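The Second Signature

How a procedural rule in a county assembly became the most contested paragraph in its standing orders

The Clitedness County Assembly has 90 members and, until March, had a recall procedure that had never been used. The procedure occupies one paragraph of the standing orders. It says that a committee chair may be removed mid-term if a petition is lodged with the clerk, if the petition carries enough signatures from registered electors in the chair's own ward, and if the assembly then votes to accept it by simple majority.

In March a petition was lodged against Haruna Okabe, chair of the planning committee and member for Ebihara ward. It carried 1077 signatures. The threshold for the ward is set by a formula tied to turnout at the last election, and the clerk's office put it well below that figure. On paper the first two conditions had been met.

The third had not, and has not been since. The dispute is over what happens between the clerk's desk and the chamber floor.

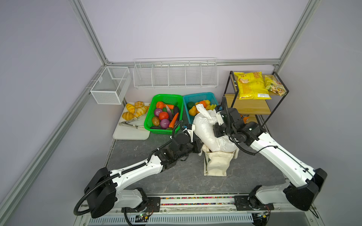
What the paragraph says

The wording dates from the assembly's last full revision of its rules. It requires that signatures be "verified", and that a verified petition be "laid before members at the next ordinary meeting". It does not define verification. It does not say who carries it out, how long it may take, or whether an elector who has signed may withdraw.

Under the previous clerk, verification meant checking names against the electoral register. Nanami Chiba, who took over the office last year, applied a stricter test. Her staff compared each signature with the specimen held on the postal vote file where one existed, and wrote to the elector where one did not. Electors who received a letter had to sign and return it. Members now call this the second signature.

Of the 1077 names submitted, 493 were confirmed by the close of the first checking period. That fell short of the threshold. The petition's organiser, Toshiko Tamura, argues that the remainder were not rejected, only unanswered, and that the rules give the clerk no power to treat silence as a refusal.

Chiba's written reply to members ran to 9 pages. Its central argument is that a petition removing an office holder has an effect close to that of an election, and that the standard of proof should follow the effect. She cites the assembly's own practice on proxy votes, where an unreturned form is void.

The opposition's case

Kaede Tamura leads the opposition group on the assembly and is the organiser's niece, a fact she declared in the register of interests before speaking on the matter. Her objection is narrower than her aunt's. She accepts that the clerk may set a method of checking. She does not accept that the method may be changed after a petition has been lodged, and she says the letters were approved two days after the petition arrived.

"If the test had been published in January, I would have nothing to say," she told me. "It was written with the petition already on the desk."

The clerk's office disputes the sequence. It says a draft of the procedure was circulated to group leaders before the petition was received, and that no comments came back. Tamura says the draft referred only to petitions for local polls, which fall under a separate paragraph. Both documents are available for inspection, and the draft does carry a heading limited to local polls. The body text does not repeat the limit.
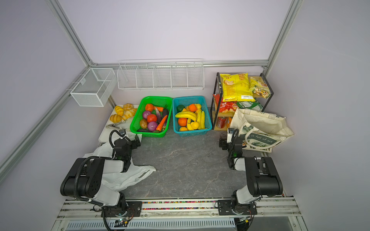
Okabe has kept out of the argument over method. Her statement to the planning committee dealt with the complaint underneath it, the approval of the Parker site for a covered wholesale market on land formerly zoned for housing. Objectors say the chair allowed the vote to proceed before the traffic study was complete. Supporters point to the shortage of trading space for growers in the north of the county. The goods at issue are ordinary ones, the onions, carrot and aubergines in the green basket in the photograph, and the application covers their storage and sale under one roof. The traffic study, when it was finished, recommended a second access road. A condition to that effect was added by a later vote, with Okabe abstaining.

None of this bears on whether the petition is valid. The recall paragraph does not require grounds. A petition may be lodged for any reason or for none, and several members of the governing group would like that changed before the present case is settled.

Proposals for change

Two drafts are in circulation. The first, from Tomoyo Maruyama of the governing group, would write the second signature into the standing orders, allow electors 28 days to reply, and require a petition to state its grounds. It would apply to any petition not yet laid before members, and so would catch the present one.

The second comes from Rerevum, a local electoral reform group. It would return verification to a check against the register, with letters sent only to a random sample. If the confirmed share of the sample fell below a set level, the full list would be checked. The draft leaves that level blank.
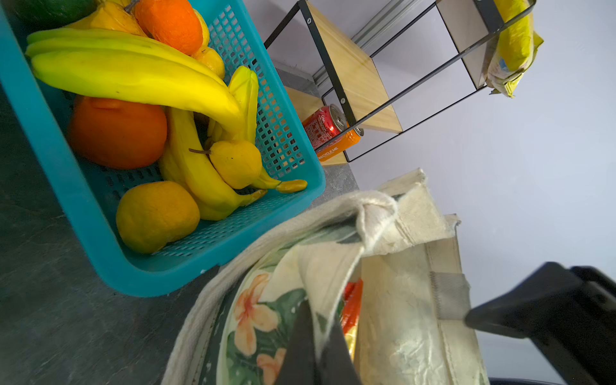 Sampling of this kind is cheaper than a full check and produces an answer sooner. Its weakness is the treatment of non-replies. If an unanswered letter counts against the petition, the sample will reproduce the present dispute on a smaller scale. If it is set aside, the result rests on those electors who open their post. Rerevum's draft takes the second course and allows one reminder.

Maruyama's draft has the votes to pass if her group holds together. Three of its members have said they will not support the retrospective clause, and an amendment removing it has been tabled. With the clause removed, the present petition would be decided on the old wording, and the meaning of "verified" would fall to the presiding member to rule on from the chair.

The clerk has meanwhile extended the checking period. Replies may be returned by post or handed in at the assembly office until 5 p.m. on the closing date printed on each letter.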